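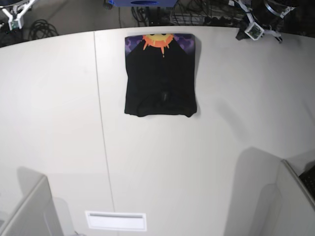 Encombe Shared Workshop, Home Robotics Group

Research article | Domestic automation

4. The folding station

4.1 Table and arms

The second version of Illar was built in the shared workshop at Encombe during the winter, and it was ready for cloth in April. The first version stood in a private kitchen and had to be taken down each evening, so the position of the arms was never the same on two days. In the workshop we could leave the arms and the table in place. This alone removed a large part of the errors which we reported in Section 3.

The table is white, and the far edge is curved. We chose a light surface so that the outline of a dark garment can be found by a simple threshold on brightness. The choice is good for black cotton and bad for white cotton, and all results in this section are for dark garments only. The top is made of two panels, and the seam between them is seen by the program as a thin dark line. In the first weeks Pornis, our control program, sometimes took this line for the border of a sleeve. We did not fill the seam. We marked its place in the program and told Pornis to ignore every edge which lies on it.

Shadows were harder to handle. The raised white panels at the near side of the table throw broad grey shadows on the surface, and these change with the hour when the workshop door is open. We therefore worked mostly after 18:00 with the door closed and only the ceiling lamps on.

The arms reach over the far side of the table. Their cables were first tied close to the wrists, but the wrists then could not turn fully and one connector was pulled out. We now leave long loops of cable. They are not nice to look at, and a loop can hide a part of the cloth from the camera above, but no connector has been damaged after this change. The brackets were cut for us by Papadopoulos, a small metal shop in the same yard, from our paper drawings.

4.2 Garment and states

The test garment is a black short-sleeved T-shirt with a coloured print. We distinguish a spread state and a folded state. Both are shown in Figure 4. In the folded state the shirt is a block close to a rectangle, and the sun of the print lies at its top, between two purple patches. A wavy lower hem, as in Figure 4a, is accepted by our rule, because we measure the sides and the corners only.

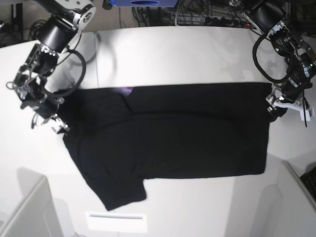
Workshop Papers in Robotics, Vol. 2, p. 1061

Figure 4. Illar at the folding table. (a) The shirt in the folded state, with both grippers away from the cloth. (b) The shirt lying sideways and spread, with the grippers at opposite sides, near the upper corners.

In the spread state the shirt does not have to be flat. The long crease across the body in Figure 4b is typical of what Pornis must accept. We tried at first to smooth every crease before a fold, and this took more time than the folding itself. The present rule is to smooth only when a crease reaches a corner which one of the grippers must take.

4.3 Attempts

We made 500 attempts with the same shirt. An attempt was stopped by hand if a gripper closed on the table and not on cloth, or if the two arms came too near to each other. The first of these faults was frequent at the lower sleeve, where the fabric is folded on itself and the height is difficult to estimate. Softer fingertips helped a little. A slower approach in the last part of the movement helped more, and we kept it for the remaining tests. The settings for both arms are listed in Appendix B, together with the heights used at each corner.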